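Entries > Fit-out > Front desk
Last updated: August 26, 2026

Previous entry Next entry All entries Measurements Contact

August 26, 2026 would be the wrong day to call the front desk finished, so I am not calling it that. I spent the morning on the staff side of it with a tape, a torch and the drawing from Liseo.

The drawing gives the compartments under the counter as equal. They are not equal. The middle one is narrower than the one to its right by a margin that shows without measuring, and I have marked the sheet accordingly. I don't mind which is correct, the drawing or the desk, but the trays ordered from Prodelis were sized from the drawing. Two of them will go in. The one for the middle will have to be swapped for a smaller size or used somewhere else.

Worktop checked for level along the straight run and again where it turns in at the end. Straight run fine. The turn is low by 2 mm, towards the staff side, and a pen laid there rolls slowly to the rim and stops. Acceptable. I wiped the top down afterwards with a damp cloth and no product. The grain is heavily figured and hides dust very well, so it will need wiping to a timetable.

Cables took the rest of the morning. My rule from the Palamarchuk job was that nothing at a desk should hang lower than the bottom of the shelf, and it is a rule I would like to keep. Cable ties are in the grey box, 67 left after today. I used the reusable kind on anything that may move before November and the ordinary kind on the two runs that will stay put.

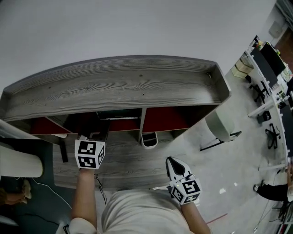

Front desk, staff side. Red-backed compartments, bin under the centre.

The red backs I was against when the samples came. I have changed my mind on practical grounds. With the compartments in shade under an overhanging top, a grey back would make anything dark disappear, and most of what is kept at a desk is dark. Against the red it can be found by someone sitting down and not looking very hard. The upper part of each compartment is still poor, and I would put a light strip there if the budget had one in it.

The bin stays in the centre for now. It is a small one and will need emptying daily once the desk is staffed. I tried it further left, where it was in the way of the chair, and further right, where it was out of reach, and put it back. Floor underneath swept, concrete only, no mat. A mat is on the Eda list with the chair glides. Total on that list is now 1,718 before delivery, which I had hoped to keep lower - the glides are the expensive part.

Sat at the desk for a while after lunch to test reach. Left-hand compartment is comfortable without leaning. The large one on the right is comfortable only if the chair is turned. Stationery should therefore go left, and the right should take things wanted once or twice a day: forms, spare paper, the visitor folder.

Still to do:
- return the middle tray, or find a use for it
- ask Liseo for a corrected sheet
- felt pad for the pen pot at the low end
- second coat on the wall behind, only if the first looks patchy in evening light

Looked at the wall again before locking up. Plain pale grey, no patches that I could find from the chair. Will look once more tomorrow with the lamp.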